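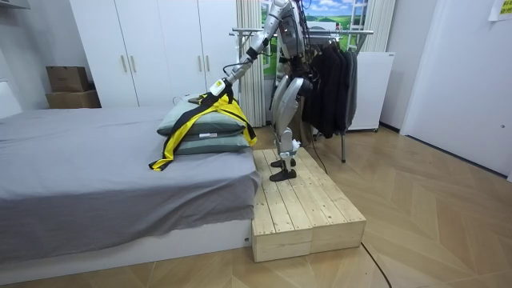 The Yellow Top

She had taken the room in Irkness in February, when the ferry to Kusuma was off and there was nowhere else to go. It had a herringbone floor and a low bed with a pine step at one end, knots showing in the planks. The rent was 300 a month, and 38 more if she wanted the heating on at night. She didn't.

By summer she had stopped noticing the step. She knew where it was in the dark.

On the morning she was due to leave, she pulled the grey sheet straight and put one pillow on top of the other. Then she opened the wardrobe. The coats went into the bag first, and after them the jumpers. The yellow and black running top was at the far end of the rail, where she had hung it after the race at Carska.
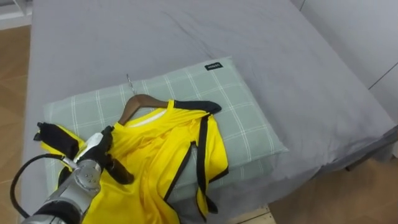

2 min read

It was still on its wooden hanger when she laid it over the green plaid pillow. The hook pointed up toward the top of the pillow. She had worn the top once, for 18 kilometres, mostly in rain, and had come in behind a man dressed as a lighthouse.

Her sister had bought it for her. They had been speaking then.

She took hold of the yellow cloth to slip it off the hanger, then let go and sat down on the step. A van went by outside. The landlord wanted the keys by noon and it was already past eleven. He had told her to leave the hangers, as they belonged to the house.

She got out her phone and wrote, "Do you want the yellow one back?" She read it over twice and sent it.

The bag had room for one more thing. She folded the towel, put it in, and left the zip open. Then she went to wash her cup.

When she came back there was an answer. It said, "Bring it with you."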